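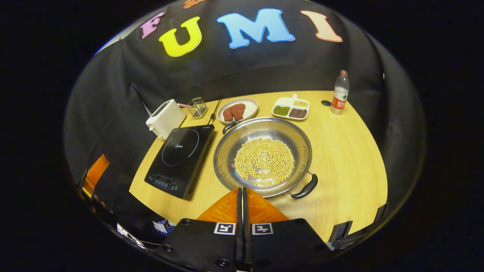 Figure 3. Soybeans spread in a shallow stainless steel pan, with a black induction cooktop to the left.

3.2 Soaking and cooking of the test lots

Soybeans of two lots were bought from growers near Gurville and Girklow and stored in sealed tubs in a dark cupboard until use. Split, stained and wrinkled beans were removed by hand. The sorted beans were mixed and divided into portions of 300 g, and each portion was rinsed twice in tap water and drained on a mesh tray before soaking.

Soaking was done in 1000 mL of water at room temperature. Half of the portions from each lot were soaked in plain tap water and half in tap water with baking soda added at the rate given in Table 2. The beans were then drained, blotted with paper towel and weighed. Water uptake was calculated as the gain in weight divided by the dry weight. Beans that stayed hard to the touch after soaking were set aside, weighed separately and reported as hardshell. They were not returned to the portion.

Cooking was done in 2000 mL of fresh water, brought to a boil and then held at a simmer with the lid on. A larger volume of 3000 mL was tried in early runs and dropped, as the longer heating period made the start of the simmer difficult to fix. Foam was skimmed as it formed. Water lost as steam was replaced from a kettle so that the beans remained covered. Samples were taken at set intervals and cooled in a shallow layer before testing.

Softness was judged by the finger-press method of Rowbotham and Tahiri, in which a bean is scored as cooked when it flattens between thumb and forefinger with no chalky core. Two assessors scored each sample without knowing the lot or the soaking treatment. Where the scores differed, a third assessor scored a fresh sample from the same pot, and the majority result was kept. Cooking time was taken as the first sampling point at which all beans in the sample were scored as cooked.

The Girklow lot had been in storage since the previous June and was expected to cook more slowly. Storage age and lot cannot be separated in this design, and the differences reported in Section 4 should be read with that limit in mind. The colour of the cooking water was noted by eye only. Skin loss was recorded as the weight of loose skins collected from the strained water, dried overnight on paper and expressed as a share of the dry bean weight.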